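January
Malathi Mudaliar

4.2 Cutting the recordings into usable pieces

So now we get to the part of Sevlow that ate most of my fall. The learning side of the system is fairly standard (I'll get to it in Section 5), but everything it learns from has to pass through the segmenter first, and the segmenter has to decide where one action stops and the next one starts. For a single gripper on a tidy tabletop you can get away with something very dumb. We did, for quite a while! Watch the opening width, call every close-then-open a grasp, and throw away anything shorter than 9 video samples.

That rule fell apart as soon as we moved to homes. People fidget with the grippers. They squeeze them while they're thinking, they half close on a thing and change their mind, and they open and close in the air on the way over to the next object. On our first home set the width rule proposed 351 segments, and when I went through them by hand a depressing share were fidgets. I tried raising the threshold, which killed the fidgets and also killed the quick little pinches on paper and thin plastic, and those are the grasps I care about most.

What we do now is score each candidate with two signals together. The first is still opening width, smoothed a bit. The second is how much the image region between the fingers changes relative to the rest of the view. When the fingers have hold of something, that region tends to stay put in the image while the background slides by. When they're squeezing air, it slides along with everything else. It's a cheap test and it runs faster than the video plays, so I could tune it over coffee instead of overnight.

The catch is that "the region between the fingers" has to be found in every view, and the fingers don't always show up in the same place. Figure 4 has a pair of views from the same home with the fingers sitting quite differently. 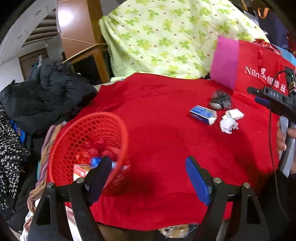
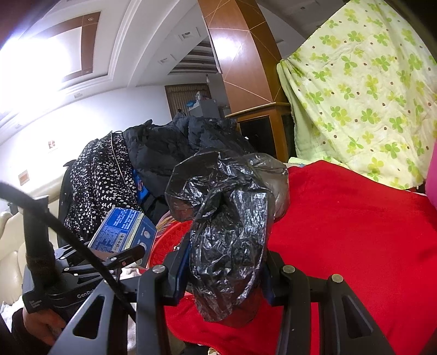
Figure 4. Two gripper views from one home recording, both with a red blanket and a red basket in view. The finger mask is fitted separately for each view.

4.3 Fitting the finger mask

My first version of the mask was a fixed polygon that I drew once in Gotex, our labeling tool, and then forgot about. Fine for the views it was drawn on, terrible for everything else. The first view in Figure 4 is the friendly kind: the fingers come up from the bottom with blue pads on their inner faces, and color alone gets you most of the way. In the second view there's a black plastic bag between black fingers, and any mask that leans on brightness will happily swallow the bag along with the gripper. I lost a good week to that one.

The current version fits a small template built from the finger outline, including the cutouts and the screw heads, which turn out to be lovely anchors. They're small, round and bright against the black, and they move rigidly with the part they're screwed into. We search over position and angle for each finger on its own, starting from the last accepted fit, and if the score drops too far we restart from a grid of 32 poses. Restarts are slow (that's the one piece of this that still bugs me), so we cap them at 2 per segment and mark the segment for a human if both fail.

A second gripper in the view is its own headache. In the first view there's another one over on the right with a hand on it, and early on the template would sometimes jump across to a neighbor like that. The fix was boring: a penalty for any fit that lands too far from the expected side. Mercado, our planner, never sees the mask directly, but it does get the segment boundaries, and a mask that hops to the wrong gripper gives it a boundary in the middle of somebody else's reach.

I also tried a learned mask, trained on Dremell's bench footage. It was smoother than the template on similar footage and worse on soft clutter, where it kept treating folds of cloth as finger edges. I'd like to come back to it once we have more home recordings labeled. For all the results in Section 6 we use the template.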